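Section 4: Fitting and changing the refill bottle

If you have come straight to this page without reading the earlier ones, please don't worry, most people do! Changing a refill is a small job and a pleasant one to get right, and once you have done it a couple of times you will hardly need the guide at all. Have the Vorker heater and the new bottle to hand, and choose a table or worktop close to the socket, well away from food and from anything you would be sorry to stain.

1. Switch off at the socket or power strip before you touch the heater. If there is a little light beside the switch, wait until it goes out.

2. Leave the heater to cool. The top stays warm for longer than you might expect, so go and put the kettle on.

3. Stand the new bottle upright on the table and take off its cap, keeping one hand around the bottle so that it doesn't tip. Put the cap somewhere you will find it again - you will want it if you ever take a part-used bottle out and store it.
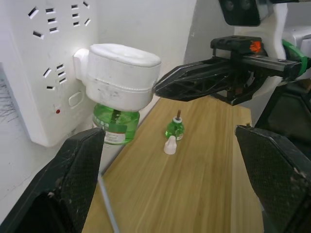
4. Take hold of the old bottle under the heater and unscrew it gently, supporting the heater with your other hand. Keep the bottle upright all the way down, even if you are quite sure it's finished, as there is very often a spoonful left at the bottom.

Note: Please don't trim, bend or squeeze the wick, and try not to handle it more than you must. A wick that has been knocked to one side won't sit properly in the heater, and the bottle will then go on crooked however patiently you turn it.

5. Bring the new bottle up from underneath with the wick pointing straight into the opening, and turn it until it is snug. Finger-tight is plenty. If it sticks after half a turn, back it off and start again, and it will nearly always find its thread the second time.
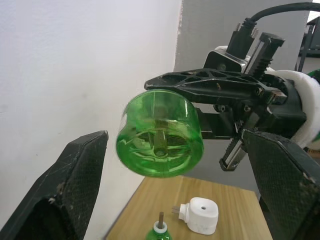

6. Check the level by looking through the side of the bottle against a window or a lamp. The bottom of the wick should be sitting in the liquid. It's a good habit to look again every 2 weeks or so in the warm months, when the heater may be on every evening.

7. Make sure the heater is upright with the bottle hanging below it, then switch on. Give it a good half hour in a closed room before you decide whether it is working.

CAUTION: Keep bottles, full or empty, out of the reach of children and pets. If liquid gets on your skin, wash it off with soap and water. Never cover the heater or run it behind a curtain, and don't leave it plugged in without a bottle.

Questions about this guide: Shona Faulkner, Vorker Customer Care | © Vorker | Back to top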